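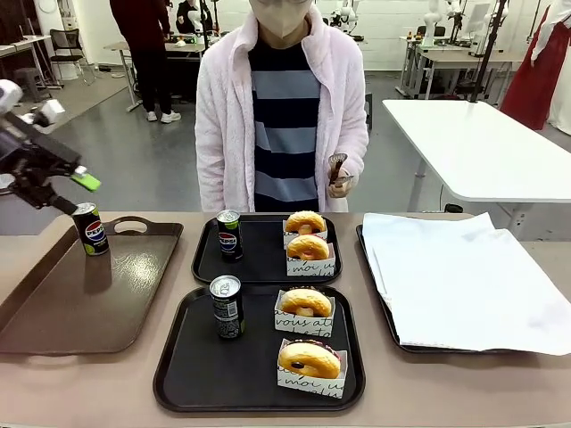
November, bench notes, afternoon
Subject: Flirkico serving kit, on loan for review. Arm mount, gripper with the soft fingertips, wrist cable, the Rirnik software license. Loan runs through the end of the month.

Unpacked and mounted before lunch. The mount plate holes line up with our bench without the adapter, so the adapter goes back in the bag. First boot took two tries. The first time the software didn't find the gripper, and I reseated the connector at the wrist. It is a push-fit with no latch. Put that in the report.

Task for today is the tray order from the Hladun request: one can and two donuts per tray, cans on the left, donuts on the right, each donut in its own paper holder. Slim cans, Pepsi. Black trays for the orders, brown tray as the pickup spot. Kept the donuts on the trays and only ran the can side. Donuts are a tongs job for now. The kit's finger spacing has a preset for cups and bottles but nothing for soft items, and I don't want glaze in the finger joints before we know how they come apart for cleaning.

Settings:
Approach speed 150 mm/s
Grip force 9 N
Finger opening 55 of 100 on the Rirnik scale (no units given anywhere in the manual)

At 9 N the can holds without denting the wall. Grabbing near the top tilts it. The manual's drawing shows a grip at mid-height, but to get there the lower finger has to clear the raised edge of the brown tray, and with the arm coming in from the left it wants to touch the rim first. Options are a flat mat in place of the tray, or a steeper approach. Try the mat first, it's cheaper.

Glossy tray is also a nuisance for the vision side. Rirnik put a second outline on the reflection of the can more than once and asked me to confirm which one was the object. The black trays gave less trouble. Pavwood sells a matte version in the same size — ask for a sample.

Can facing: the request says logo forward. The kit has no notion of facing. It puts the can down however it picked it up, so whoever loads the pickup spot has to turn it. Fine for a demo, not fine for a counter. Sent Flirkico a question about adding a wrist turn after label detection. No answer yet.

Paper holders slide on the trays when the table gets bumped. Not the kit's fault, but it will get blamed for it.

Price as quoted is 834 per month with support, license included. Fingertips are extra and sold in pairs. Need to know how long a pair lasts before that number means anything.

To do
— mat in place of brown tray, rerun at same force
— grip at mid-height, steeper approach if the mat doesn't do it
— zip tie on the wrist connector
— find out what the opening scale is in mm
— wipe down fingertips, check for tears
— order more paper holders

Left the arm parked and the license logged out at 5:40.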